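**Glove fault: what we found**

In October we lost the grip readings from 244 recordings made at the Flesbridge site. The hand glove carried on as normal, with its light on and its file sizes right, but the pressure channel had frozen at one value. Joyce Kinyua spotted it while checking a batch for Curnulov.

The cause was a worn connector under the strap. It held when the hand was flat and dropped out when the fingers closed. The software filled the gap with the last good reading and raised no alarm. Ailbhe McGrath has changed that, and a channel that stays still for 8 seconds now stops the recording.

Table sessions are running again with the sensor module on the back of the hand and the strap across it.
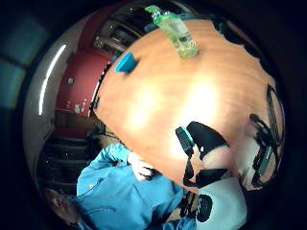
Can the October recordings still be used?

Only for the video. The grip data has been deleted and the tasks will be repeated.

Please bend and straighten your fingers 20 times before the first recording, and watch the pressure line on screen. If it doesn't move, hand the glove back to Joyce.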